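I've been going round in circles over the folding machine for weeks now, so I'm writing it all down here in the hope that it makes sense by the end.

Vandana Negi and I wash and fold checked cloths for 50 tables, and the folding is the bit that eats our evenings. So – could a machine do it? I asked Zusten first. Their small folder is 609 to buy, plus 300 for delivery and setting up, and it wants everything fed in perfectly flat. Fine for a big laundry with a proper feed table! Less fine for us, with corners curling every which way.

Campbell will rent me an arm called the Andholm for 6 months, but they won't give a price until they know exactly what we fold and how. (Fair enough, I suppose, though it does make budgeting a bit of a guessing game.) Dinesh Mittal, who has bought far more kit than I have, told me to write out the hand job first and only then talk money. So I did, and you wouldn't believe how much fiddling there is in one square of checked cloth – finding the corners, getting the edges to meet, all before you've made a single fold.

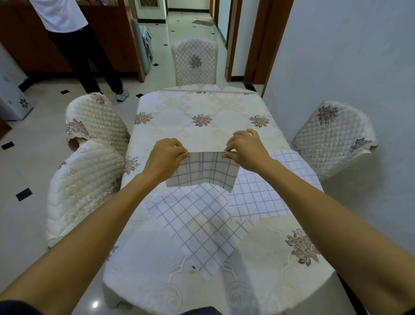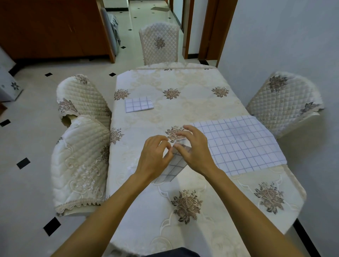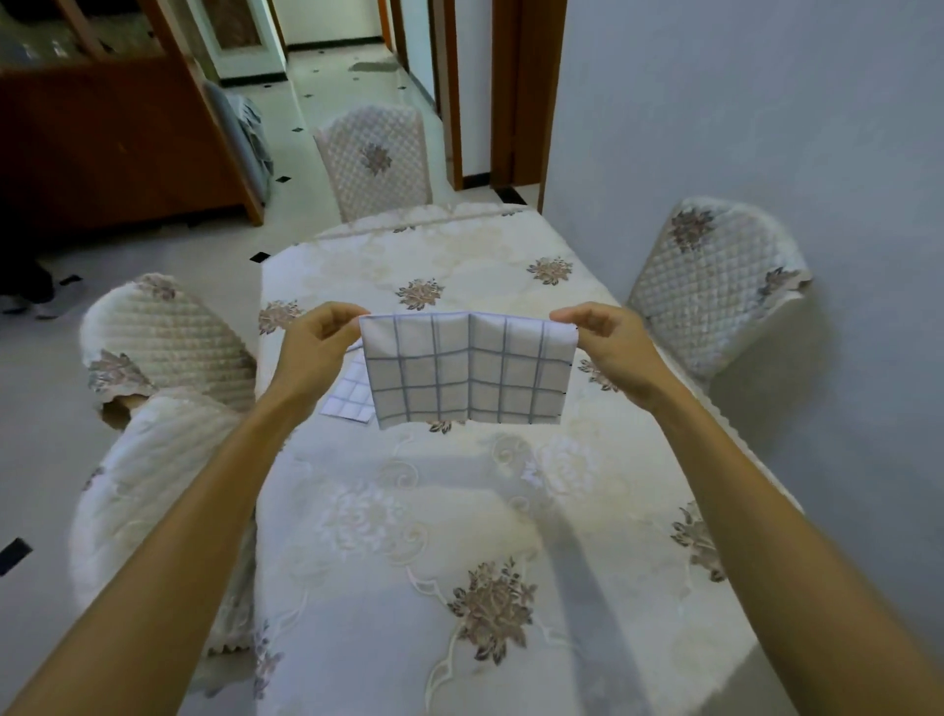
Grid patterns all the way, and fingers doing the fiddly work at the edges.

Trokordale, May

My list has gone off to Campbell and I've put the 609 aside for now, with the delivery money still to find. If the rental comes in lower I'll take that and keep the rest for a new iron.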